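Search stories Go

The Cure at Clallura

2 min read

My aunt swore by the water at Clallura. She had paid Gurer 467 dollars for six bottles and said her knees were 34 again. Her knees looked the same to me.

I drove her up on Sunday anyway. The man at the spring wore a Van Dusen County fair ribbon and would not say what it was for.

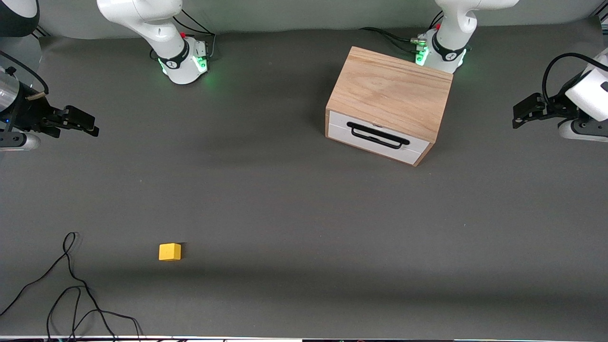
Gray table, green light.

"How does it work?" I asked.

"Slowly," he said.

He filled a cup and my aunt drank it with her eyes shut. I drank mine with my eyes open. It tasted like the tap in our old house in Sestoneo, pennies and all.

"Well?" she said.

"It's water."

"You always say that."

I had never said it before. She bought 2 more bottles and made me carry them.

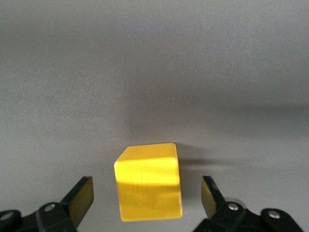
Yellow on gray.

Halfway down the hill she told me to wait, and took the steps by the church without touching the rail. I looked for the trick in it. Then she called back to ask if I was coming, and I shifted the bottles to my other arm.

Last updated in March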